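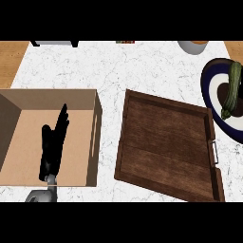

Siriporn Yimyam 님의 답변: 원격조작으로만 시연을 수집하자는 제안에는 동의하기 어렵습니다. 손으로 팔을 직접 잡고 가르치는 방식이 접촉 구간에서 더 안정적이라는 것이 당 부서의 판단입니다.

댓글 7 · 공유 2

Kornél Bozsik
의견 감사합니다. 다만 Flevach 과제는 시뮬레이션 환경에서 진행되므로 직접 교시는 적용 대상이 아닙니다. 주방 조리대 과제 역시 상자, 쟁반, 접시 사이의 물체 이동을 원격조작으로 시연하도록 규정되어 있습니다. 8월 기준 등록된 시연은 2527건입니다.

Siriporn Yimyam
시뮬레이션에 한정된다면 이견이 없습니다. 실기 단계의 기준은 별도로 정해 주시기 바랍니다.

Blagoje Stojanovska
건수보다 조작자 간 편차가 우려됩니다. 애호박을 집을 때 접근 방향이 사람마다 다릅니다. 조작자별 상한을 40건으로 두는 방안을 건의드립니다.

Kornél Bozsik
상한 설정에는 반대합니다. 접근 방향의 다양성은 학습에 필요한 요소로 보고 있습니다. 목표 수량은 대략 3000건이며, 상한을 두면 현재 인원으로는 달성이 불가능합니다.

Blagoje Stojanovska
다양성과 미숙한 조작은 구분되어야 합니다. 중간에 멈추었다가 다시 집는 시연까지 동일하게 등록되고 있는 점을 지적한 것입니다.

Andor Magyar
Harnadix 측 지침에는 재시도가 포함된 시연을 별도 표기하도록 되어 있습니다. 삭제하지 않고 표기만 하는 절충안을 제안드립니다. 표기 양식은 게시판 자료실에 등록해 두었습니다.

Blagoje Stojanovska
표기안에 동의합니다. 상한 건은 차기 회의 안건으로 상정하여 주십시오.

Kornél Bozsik
상정하겠습니다. 기존 등록분의 표기는 어느 부서에서 담당할지 회신 바랍니다.

댓글 더 보기 · 추천 12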